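Kitchen > Serving & Drying > Trays

Stukstead Countertop Tray

2026-02-03 -- by Ott Venckus

The Stukstead is a plain plastic tray for kitchens short on counter space. It carries drinks to the table, holds odds and ends by the sink and stores upright in a cabinet. The large size weighs 262 grams and comes in 3 colors.

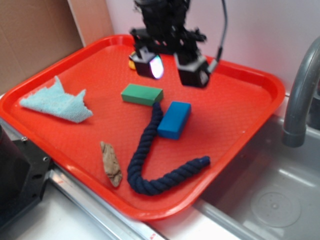

Wash it by hand with dish soap and a soft sponge. Scouring pads will dull the finish. Do not set pans on it straight from the stove, and keep it off radiators.

Tsutomu Yoshida, who buys for our Pullotness store, has kept it in stock since August and has sold more than 50. Most go to people in small apartments. A few buyers have asked for a version with handles -- there isn't one yet.

Returns are accepted on unused trays with the label still on. Shipping is figured at checkout.

Related items
Phí Cup Rack
Tandent Dish Brush
Tandent Sink Strainer
Pullotness Tea Towels, set of 3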